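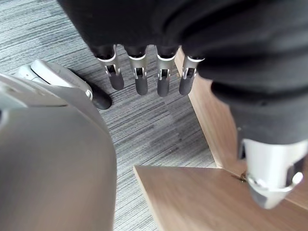 Gray striped carpet and the two light-brown wood panels, unit 9

Ticket: panels rocking on carpet, Naylor office
Status: open

Customer says Grulta panels wont sit flat since the April move. Rocks at one corner, clicks when you lean on it.

Tried so far:
- rotated both, same
- swapped left and right, click moved with the panel so prob not the floor
- checked underside, 2 feet worn down

Feet are the old 30 mm type. Trestine only stocks 68 now, too tall. Asked Panitz for old stock, no anwser yet.

Felt pad under the bad corner for now. Leave open til parts come in.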